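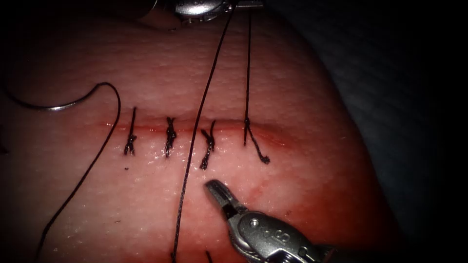
Four interrupted stitches along the incision, dark braided thread.

April, Saturday, bench notes, continued from the last page

Makris gallery, long case. Opened up before the museum did, closed again by lunch. Writing this while I still remember which cassette came out of which slot, since the labels on two of them had fallen off and were lying on the case floor.

The question is still whether the Clesance humidity cassettes do what the brochure says. The brochure says 100 days at a steady level in a well sealed case. I would like to meet the case they tested. Ours is the Plividance one with the lift-up front, bought with the new gallery, and it has never been well sealed by any meaning of the words that I accept. Slip of tissue paper in the door gasket at the left end, shut the door, pull: comes straight out. Same at the middle. Right end holds. This is the same test I wrote up in the winter, with the same result, and the reply then was that paper tests are "indicative only." Fine. It indicates a gap.

Cassettes out, brushed off, weighed on the small scale. Nominal weight conditioned is 550 g each. All of them light, the ones at the left end lightest, as you would expect from the gasket. Weights are on the loose sheet taped inside the back cover. I did not weigh them when they went in, and neither did anyone else as far as the book shows, so "nominal" is carrying a lot here. For all I know they arrived light. Next set gets weighed out of the wrapper, please, and the numbers go in this book and not on a sticky note.

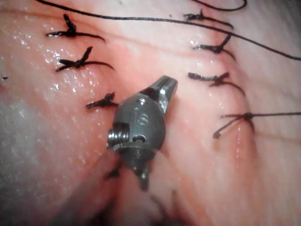

Instrument tip over the tissue, seven black knots behind it in two rows.

Loggers. Two Prelliment units in the case, one at each end, plus the old dial hygrometer that everyone says to ignore. The two loggers disagree with each other. The dial agrees with the right-hand logger. I don't take this as proof of anything, but I notice that when the dial disagreed with the loggers last year it was the dial that was wrong, and now that it agrees with one of them it's being quoted in the monthly report. Either we trust it or we don't.

Swapped the loggers end for end at 9:00 to see if the difference follows the unit or the place. If the left-hand figure stays low whichever logger sits there, it's the gasket. If the low figure moves with the logger, we've been chasing a bad sensor since the autumn and I'll apologize to Plividance in writing. I don't expect to have to.

The salt check on both loggers should have been done before they went in. The certificate in the folder covers the model, as far as I can tell. I can't find a serial number on it that matches either of ours.

Objects. Took everything off the left shelf to get at the cassette tray. The embroidered cap is all right. The painted box has the same lifting along the lid joint as in the condition photos, perhaps a hair longer, perhaps the same. I looked at it three times and gave a different answer each time, so I'm recording "no clear change" and asking for a photo against the scale bar under the same lamp as before. The leather saddle cover still has that pale bloom at the fold. The catalog card calls it mold, the treatment note calls it wax. No one has done the warm spatula test and I wasn't going to do it this morning with the case standing open. Leave it alone till somebody has looked at it under the microscope.

The card for the saddle cover also gives a date for it, with great confidence and no source. Older card, in pencil, gives a different one. I have copied both onto the object sheet with a question mark. Somebody before us preferred the grander story. 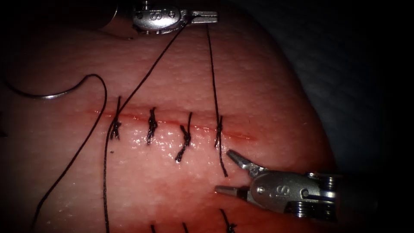 Room temperature at the time of opening was 18 on the wall thermostat, which is next to the door and reads the corridor as much as the gallery. Used the hand-held at shelf height as well and it was a little warmer. The heating schedule pinned in the plant room says the gallery drops back overnight. The trace on the right-hand logger shows a bump every evening, so either the schedule is out of date or the lighting is doing it. The lamp drivers are in the hood of the case. I was told at handover that the hood is "thermally separate." Put a hand flat on the top shelf after the lamps have been on for an hour and see what you think.

One thing in favor of Clesance, to be fair to them: the cassette trays are well made, they don't shed dust, and the old loose beads did. Cleaning the tray took five minutes this time. That alone may be reason enough to keep buying them. I'd just like us to say so, and stop putting the brochure's figure in the loan paperwork as if we had measured it.
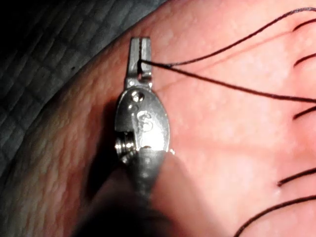 Put back: the same cassettes, shuffled, lightest ones now at the right where the seal is good. The spare set is still on order. Temporary strip of gasket foam along the left end, archival grade, pressed in dry with no adhesive. Paper slip now holds at the left, still slides at the middle. Shelf objects back in their marked positions, checked against the plan, 19 on the list and all present.

To do:
Read both loggers next week, before anyone moves anything.
Salt check, both units, together in the same box.
Ask Plividance for the leakage test on our case. Ours, with our number on it.
Photo of the painted box lid with scale bar.
Microscope time for the saddle cover.
Find out who put the dial reading in the report.

Key back in the cabinet, alarm reset, door tag signed. The left-hand lock is stiff again. Graphite only, no oil.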